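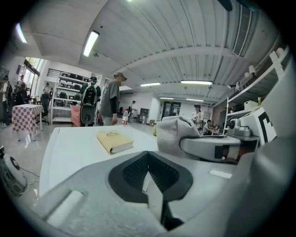
Is it worth wiping down a shared worktable between users with a dry cloth, or am I just pushing dirt around?

Posted by Hililix

We have a white table at work, in a big open room in Gindville where people come and go all day. Books, cardboard boxes and water bottles get set down on it, then somebody else takes over. The house rule is a quick rub with a soft towel when you finish. I don't buy it. By 4 p.m. the top still looks gray to me, and I wonder if the towel is half the problem. One coworker swears by a spray that claims 2000 wipes per bottle, which sounds like a number somebody made up. Before I go asking for money, does a dry towel do anything at all?

Jukine

It does something, for dust. It won't touch skin oil or the film a sweaty bottle leaves, and those are what turn a white top gray. I looked after a shared bench for 7 years and tried most of what's sold. A damp cloth with one small drop of dish soap beat nearly all of it, followed by a dry cloth right away so you don't get streaks. Wash the towels without fabric softener. Softener coats the fibers and they smear.

I'd also look at what gets put down. Plain cardboard sheds more than people think, and if a box gets slid instead of lifted you'll find a fine brown grit along the path. Boxes with a printed lid can rub off on the table too, though I've only had that happen with cheap ones. Lift them, or open them somewhere else — your floor won't care.

As for the spray, I doubt the number as well. Try soap on one corner for some 45 days and compare before you spend anything.

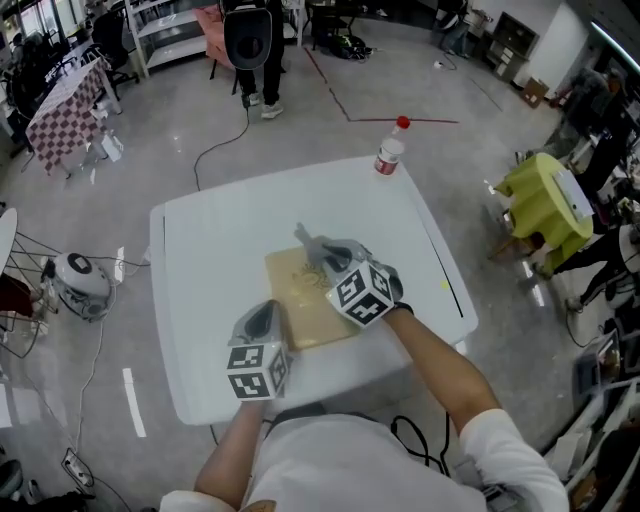
Rätsep isn't convinced the cardboard matters much: a box that stays flat in the middle of a table all afternoon sheds next to nothing, and most of the gray is hands and sleeves. Wipe the front edge, where everybody leans, and see what color the cloth comes up. Mine was nearly black. Skip the melamine sponges, they dull a glossy top and then it holds dirt worse than before.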